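旧长桌重新刷漆的做法

适用范围:实木桌、贴木皮的桌子、以前刷过漆的密度板桌子。玻璃、石材和不锈钢台面不适用,这几种材料用的底漆不同,做法也不一样。三聚氰胺饰面的板子可以刷,但要多一道附着力底漆,后面单独讲。

先判断桌子值不值得刷

把桌子翻过来,或者蹲下去看底面。底面比桌面诚实,原来是什么材料、有没有受过潮,多半能看出来。

桌腿和桌框的连接处用手推一推。晃得厉害的,先处理结构,再谈刷漆。榫头松了,拆开,把旧胶刮干净,重新上胶夹紧,放一夜。螺丝孔滑丝的,用竹签蘸木工胶塞满孔,干透以后齐平切掉,再把螺丝拧回去。

密度板受潮以后会鼓起来,像泡过的饼干。小块鼓包可以磨平后用硬化剂封住,整条边都鼓的,换板更省事。

木皮翘起来但没有碎,可以救。用薄刀片把胶送进翘起的地方,垫一张烘焙纸,压一块平木板,上面放重物。木皮已经缺了一块的,用腻子补平,反正最后要盖色。

如果原来的漆年头很久,又是那种一片一片鳞状开裂的厚漆,要考虑含铅的可能。建材店有测试棒卖,刮开一个小口测一下。测出来是阳性,不要干磨,找专门处理的人。

工具和材料

砂纸:粗、中、细各备几张。长桌面积大,细砂纸消耗得比想象中快,多买一点。

打磨机:方形的平板砂光机就够用。我用的是 Fukuda 的一款,带集尘袋,袋子偏小,要经常倒。没有打磨机,把砂纸包在平整的木块上手磨也可以,不要直接用手指按着砂纸磨,会磨出沟。

底漆:水性的,封闭型。旧漆颜色深或者木头容易渗色(松木的节疤、红色系的硬木),一定用带封闭功能的底漆,不然过一阵子黄斑会透出来。

面漆:水性木器漆,半哑光。墙漆不行,墙漆的漆膜软,放个杯子会粘住。这次用的是 Senon 的水性木器漆,流平还可以,桶盖难开,开的时候沿着边一点一点撬,别在一个地方硬撬,盖子变形以后剩下的漆存不住。

清漆:桌面要加清漆,桌腿可以不加。选标明可用于台面或地板的,硬度高一些。

滚筒:短毛细纤维或者高密度海绵。长毛滚筒会留下橘皮纹。

刷子:一把斜口刷,用来刷边角和桌腿。

其他:美纹纸、粘尘布、木工腻子、刮刀、漆盘、旧床单或防尘膜、口罩、护目镜、手套。口罩要用防颗粒物的,普通的一次性口罩贴合不好。

场地

通风,但不能有穿堂风直吹桌面。风会带灰,也会让漆的表面干得太快,里面还是湿的。

温度不要太低。水性漆在冷的房间里成膜不好,看起来干了,指甲一掐就是印。我是四月做的,白天开窗,晚上关上,没有遇到什么问题。夏天室温到了近35度的时候也不合适,滚筒还没来得及回头,漆已经开始拉丝。实在要在夏天做,就清早做。

湿度高的梅雨天不要刷。等天晴,或者开除湿机。

地面铺旧床单比铺塑料膜好走路,塑料膜滑,滴上去的漆也不干,容易踩得到处都是。床单下面可以再垫一层膜。

桌子要垫高。能拆腿的把腿拆下来,桌板架在两个支架上。不能拆的,在每条腿下面敲一个小钉子,或者垫木块,让腿离开地面,这样刷到底也不会跟床单粘在一起。

光线从侧面来最好用。在桌子的一头放一盏灯,位置放低,几乎和桌面平齐,漏刷、流挂、灰粒都能看见。顶灯看不出来。

第一步:清洗

先洗后磨,顺序不要反。旧桌子表面有油、蜡和清洁剂残留,直接磨会把这些东西压进木纹,底漆就会缩孔,出现一个个小圆坑。

用温水加少量中性洗洁精擦一遍,再用清水擦一遍。厨房里用过的桌子,油重,换成专门的除油剂。Uria 的家具除油剂我用过,味道大,效果可以,用完必须再用清水擦干净。

打过蜡的桌子要除蜡。判断方法:滴一滴水,水珠立起来不散开的,多半有蜡或者硅油。用白布蘸矿物溶剂油擦,擦到布上不再发黄为止。用过的布摊开晾在室外,不要揉成一团扔进垃圾桶,有自燃的危险。

擦完等它完全干透。木头边缘和接缝处干得慢,摸着凉就是还没干。

第二步:修补

钉眼、磕碰、划痕用木工腻子填。腻子干了会收缩,所以第一次填得略微高出表面,深的坑分次填。一次填太厚,外面干了里面不干,过后会塌下去。

桌边磕掉一角的,用双组分的木材修补剂。调的时候少量多次,它硬得很快。先大致堆出形状,硬了以后用锉刀修直。

桌面上有烫出来的白圈,不用管,盖色以后看不见。水渍发黑的地方要用封闭底漆盖住。

第三步:打磨

目的是给底漆一个咬得住的表面。旧漆没有起皮,就不必全部磨掉,磨到失去光泽就行。旧漆起皮的地方磨到牢固的边缘,把边缘磨成斜坡,手指摸过去没有台阶。

先用粗砂纸处理起皮和腻子高出来的部分,再用中号的整体走一遍。顺着木纹方向磨。打磨机不要停在一个地方不动,也不要往下压,机器自身的重量够了。贴木皮的桌子只用中号和细号,木皮很薄,边角两下就穿。

桌边的棱角用砂纸轻轻带一下,磨成很小的圆角。锐利的棱角挂不住漆,以后也最先露底。

桌腿上的线条和凹槽用砂纸卷成小卷来磨,或者用研磨海绵。

磨完吸尘,再用微湿的布擦,干了以后用粘尘布轻轻过一遍。粘尘布别用力按,会留下粘性物质。

三聚氰胺饰面的板子,用细砂纸把光面磨哑就停,不要磨穿,磨穿就是里面的碎料板,吸水会鼓。磨完先上一道附着力底漆,干了以后再接着做下一步。

第四步:底漆

底漆搅匀。用木棒从底下往上翻着搅,不要摇桶,摇桶会进气泡。

先用斜口刷刷边角、桌框内侧和桌腿,再用滚筒滚大面。滚筒先在漆盘上滚匀,不滴漆再上桌。长桌要分段滚,每段从头到尾的方向一致,下一段和上一段重叠一点,趁边缘还湿的时候接上。

底漆不用追求盖得完全均匀,有点透底是正常的。封闭节疤的地方可以单独多点一层。

干透以后用细砂纸手工轻磨一遍,把立起来的木毛和灰粒磨掉。磨出来的粉应该是干的、像粉笔灰。要是砂纸上结成一粒一粒的小团,说明漆还没干,停下来再等。

这时候再检查一遍腻子。上了底漆颜色统一,之前没看到的小坑会露出来,补上,磨平,补过的地方点一层底漆。

第五步:面漆

面漆刷两遍,每遍薄一点。一遍刷厚看起来省事,侧面和桌腿上肯定流挂。

两遍之间至少等两小时,具体看桶身上的说明,天冷要加时间。第一遍干了以后用细砂纸极轻地磨一下,擦干净,再上第二遍。

滚大面的时候,先把漆快速铺开,再顺着长边方向轻轻收一遍,收的时候几乎不用力,一口气从这头到那头,中间不要停。收完就离开,不要回头补。半干的时候再去碰,那一块的纹路会和别处不同,干了以后很明显。看到漏刷,等下一遍再盖。

掉进去的虫子或者刷毛,刚落上去可以用牙签挑掉。已经开始干了就留着,干透后磨掉。

中途休息,把滚筒和刷子用保鲜膜包紧,漆盘也盖上。第二天还要用的,包好放在阴凉的地方。

第六步:清漆

等面漆干透再上清漆,急不得。面漆没干透就封上去,浅色容易发乌。

清漆要慢慢搅匀,哑光和半哑光的清漆里有消光粉,会沉底,不搅匀的话桌面会一块亮一块暗。用海绵滚筒或者宽的合成毛刷,顺着一个方向走,气泡会自己消掉一部分,不要反复刷。

白色和浅灰的桌面选标明不黄变的水性清漆。油性清漆本身偏黄,刷在白色上面马上就看得出来。

饭桌和书桌做两层清漆,工作间的桌子可以再加一层。层与层之间同样轻磨、除尘。

第七步:等

漆面摸着干了和真正硬化是两回事。做完以后放七天再正常使用。这段时间里可以把桌子搬回原位,但不要铺桌布,不要放热的东西,也不要把重物长时间压在一个点上。台灯、显示器的底座垫几片毛毡。

等不了那么久的,先垫一张干净的牛皮纸用着,每天挪一下位置。不要用塑料垫,塑料垫会跟没硬化的漆粘在一起,撕下来带一层皮。

颜色怎么选

白色最常见,也最容易显脏。铅笔印、咖啡杯底、袖口蹭的灰都看得见。喜欢白色的话,选稍微偏暖的白,磕碰补漆以后色差小一些。

深色桌面显灰,特别是黑色,每天都要擦。深色加哑光还会留手印,用半哑光好一点。

木色不在这篇的范围里,想保留木纹要全部磨到底再上油或清漆,工作量大得多。

灰色适合要长时间干活的桌子。不反光,灰尘和划痕都不太显,浅色和深色的东西放上去都看得清楚。买色卡的时候注意灰色有冷暖之分,偏蓝的灰在北向房间里会显得很冷,偏绿的灰在暖光灯下有点发脏。Tesetti 的色卡是刷好的实样,比印刷的准,可以借回家,早上和晚上各看一次。没有实样就买一小罐试色,刷在一块废板上,平放着看。竖着看和平放着看颜色不一样,桌面受光多,会比色卡浅。

长桌的颜色还要跟地面分得开。地面是深色,桌面就浅一点,桌沿的位置一眼能看清,走动的时候不容易撞上。

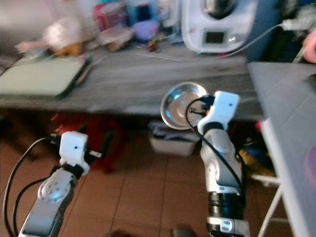
常见问题

漆面有小圆坑:油或蜡没洗干净。干透后磨平,用除油剂擦,再上一层封闭底漆,然后重新刷面漆。只补面漆没有用,坑还会出来。

漆面起皱:上一层没干就刷了下一层,或者一次刷得太厚。等它完全硬,把皱的地方磨掉重做。

颜色不均匀:多数是没搅匀,或者两桶漆有色差。长桌用漆多,需要两桶的,先倒进一个大桶里混在一起再用。

粘手:温度低或者湿度高,先加强通风等几天。一直粘的,可能是用了墙漆,上面加一层水性清漆能改善一些,彻底解决要磨掉重来。

流挂:还湿的时候用刷子轻轻带平。已经干了,用刀片刮掉凸起的部分,细砂纸磨平,补刷。

边缘掉漆:棱角没有倒圆,或者经常被椅子扶手撞。磨出小圆角再补。椅子扶手比桌沿高的,换椅子,或者在扶手上包一层软的东西。

美纹纸撕下来带起漆:撕得太晚。最后一遍漆还没完全干的时候就撕,角度放低,慢慢往回拉。已经干了的,先用刀片沿着纸边划一道再撕。

日常保养

用微湿的软布擦,擦完用干布带一遍。不要用魔力擦,那种海绵其实是很细的磨料,哑光桌面会被擦亮一块。酒精偶尔点一下可以,不要整面擦,水性漆怕酒精。

圆珠笔印用白橡皮先试,不行再用一点点洗洁精。

热锅和刚倒的茶壶要垫。水性漆受热会变软,留下印子以后只能局部磨掉补漆。

剩下的漆装进小玻璃瓶,装满,拧紧,瓶身写上颜色编号和用在哪件家具上,以后补磕碰的地方用。放在不结冰的地方。补漆用小号的画笔点,薄薄点,干了再点,点到跟周围齐平为止。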